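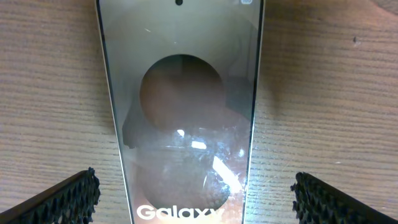

A phone lying face up on the table.

2 min read
2 shares · 10 comments

The Pestora Institute opened its doors on a Tuesday, which tells you something about who it expected to come. I teach part time and had the morning free, so I took the bus out to Dullby to see what a brain research centre wanted to show the public.

The invitation promised "a journey inside the learning brain". What we got was a lobby with lanyards, a long talk in the Teshome Room, and a walk past several locked doors. The coffee was good. I'll say that early, as I have complaints.

The talk was about habits and how they form, with a good deal on dopamine. The first speaker showed a slide of a mouse brain in glowing green and told us that the cells we were looking at "decide what you want". I wrote that down word for word. A mouse had been trained to poke its nose into a hole for a drop of sweet liquid, and the cells fired more when the drop was better than expected. It's a solid sort of finding and has been for a long time. The jump from there to why my nephew can't put down a video game took one slide.

A woman near the front asked how many animals were behind the graph. The speaker said it was in the paper. She asked whether the paper was out. It was under review. I'd have liked to hear more from her, and we were moved along to the tour instead.
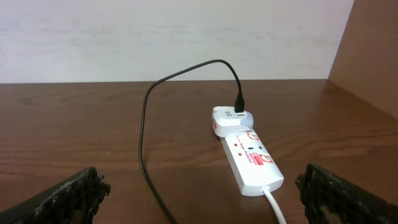
VISITS & OPEN DAYS

Tours went out in two groups and I ended up in the one led by Tshepo Khumalo, a postdoc who studies how synapses change after stress. He was the best thing about the day, mostly for his willingness to say "we don't know". He has the slightly flattened manner of someone who has been awake since early feeding a microscope, and he answered what he was asked.

We stood in a corridor and looked through a window at a recording rig. He explained that a very fine glass pipette is brought up against a single cell in a slice of tissue, and that if the seal holds you can listen to that cell for a while. Often the seal doesn't hold. I asked what a bad day looked like. He said a bad day was ten slices and nothing to show for it, then corrected himself and said that was a normal day.

Why wasn't that in the talk? A room full of taxpayers can cope with the news that experiments fail. I'd have gone home with a much better sense of what the place is for.

He was careful about mice and people, too. A stressed mouse, he said, is a mouse that has been through a particular procedure on particular days, and it may share some circuitry with an anxious person, and it isn't one. Somebody behind me asked if the work would lead to a drug. He said he hoped it would help somebody else ask a better question about a drug. There was a bit of grumbling at that. I thought it was a fair answer.

The imaging suite was closed for maintenance. The animal facility was, understandably, never on the route, though a short film about how the animals are housed would have been welcome, and its absence was noticed. Two people in my group brought it up separately. They were told to see the website. I did, that night, and found a policy statement and a picture of a building. 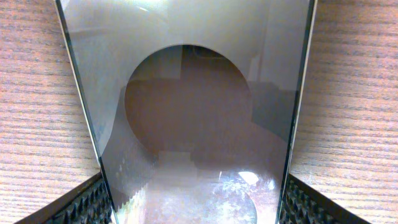
After lunch came the part I'd been dreading, the partner session. Festiletti makes a headband that is supposed to help you concentrate, and it has some arrangement with the institute that I couldn't get anyone to describe clearly. Does Pestora test the thing? Does it get paid? The rep said they were "in dialogue". He had a brochure with a coloured brain on it and a line going up. The line had no numbers on the side.

I asked whether there'd been a trial with a sham headband, one that looks and feels the same and does nothing. He said users reported feeling more focused. I'm sure they did. I feel more focused when I buy a new notebook.

To be fair to the institute, it never claimed the headband worked. It gave the company a table in its own building, though, under its own banner, and most visitors won't draw the line between those as neatly as the legal department would. A few of the parents there were plainly thinking about buying one for a kid who struggles at school. That bothered me more than anything on the slides.

I caught Khumalo again by the coats and asked him if he'd wear one. He laughed and said he had to get back to his slices.

Would I go again? Probably, if they drop the sales table and let the postdocs give the talk. Bring a sandwich, as the lunch line was long and the vegetarian ones went first. The bus back to town leaves from the far side of the parking lot, behind the bike racks, and the sign for it faces the wrong way.

We use cookies to remember your settings and count visits. By continuing to read you agree to our cookie policy.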